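Werkska Galberg

Werkska Galberg is an amateur association football club based in the town of Galberg. The first team plays in the Schmieder League, a regional competition of 14 clubs, and its home matches are held at Plomilska Park. The club also runs a women's team, a reserve side and several youth teams. Its colors are dark green and white.

History

Werkska was started by workers from a tool factory who had been playing informal matches on a field beside the rail yard. The name was taken from the factory's sports section, which had earlier offered only handball and bowling. For its first seasons the club played friendly matches and local cup ties. It was admitted to the district league after a neighboring side folded and left a place open.

The club won promotion to the Schmieder League under coach Olanrewaju Okoro, a former fullback who had spent most of his playing career with the team. Okoro favored a back three and relied heavily on players from the reserve side. His team finished second in the district league and went up through a playoff, winning the second leg on penalties after both matches ended level.

The first season at the higher level was difficult. Werkska won only two of its opening 9 matches and spent the winter in the relegation places. Results improved after the break, when the midfielder Zainab Chukwu's younger brother joined on loan and the team switched to a back four. The club stayed up on goal difference. Okoro left at the end of that season and was replaced by his assistant, who kept the same training staff.

A planned merger with another Galberg club was discussed for several years. Members of both clubs voted on the proposal in March, and it was rejected by Werkska's side. The two clubs still share youth coaches and a minibus.

Ground

Plomilska Park has one grass field, one smaller training field and a covered stand with 500 seats. The rest of the ground is open standing behind a rail. The stand was built in two stages, and the older half has a lower roof, so spectators in its back rows have a limited view of the near corner. Floodlights were added when the club was promoted, as evening cup matches could not be played there before.

The field drains poorly at the east end. Matches in late fall have often been moved to the municipal stadium, where the club pays a fee for each use. A plan to lay new drainage was approved and then put off twice.

The clubhouse stands behind the west goal. It has four changing rooms, a kitchen, an office and a meeting room, which is also used for player registration and for disciplinary hearings at district level.
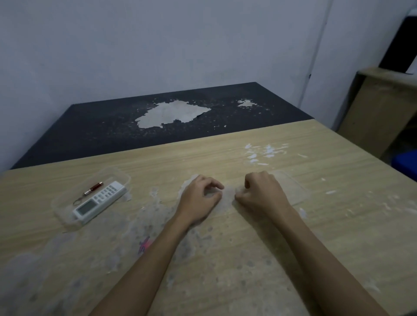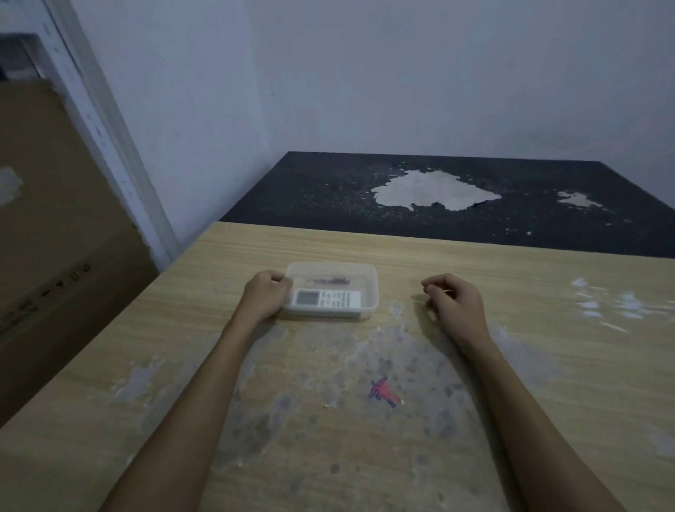
Club business is handled by a board elected every two years. The board appoints the coaches, sets the membership fee and approves transfers, although most players at this level move without a fee. Routine matters are settled at short meetings in the clubhouse, and larger ones go to the yearly members' meeting. Property such as match balls, bibs and training cones is listed in a register by the equipment officer. Keys to the stand and the floodlight cabinet are held separately and signed for.

Women's team

The women's team was formed after a group of students asked to use the training field on weekday evenings. Amarachi Afolabi was its first captain and later its coach. The team plays in the women's district league and has twice reached the semifinals of the regional cup, losing both times away from home.

Zainab Chukwu is the team's record scorer. She began as a winger, moved into central midfield and took most of the side's penalties and free kicks. In one league season she scored in 9 matches in a row, a club record for either senior team. Goalkeeper Asabe Bashir has made the most appearances for the women's side. She missed one full season with a knee injury and returned as captain.

Youth teams

Werkska enters boys' and girls' teams from under-10 to under-17. The youngest groups train together and are split only for matches. Asabe Nnaji has been head of youth football since the merger talks ended and introduced a rule that every player in the under-10 and under-12 squads must start at least half of the matches in a season. Some parents opposed the rule at first – it was kept after a trial year.

Several youth players have moved on to larger clubs. The club receives no payment in most of these cases, but it keeps a list of former players in the clubhouse corridor.

Supporters and rivalries

The club's main rival is the other Galberg side, and matches between the two usually draw the largest crowd of the season. The attendance record at Plomilska Park was set in a cup match between them, when extra standing room was opened along the training field side. Supporters traditionally gather behind the west goal for the first half and change ends at halftime.

A match program is printed for league games only. It contains the squad lists, the current table and a short note from the coach.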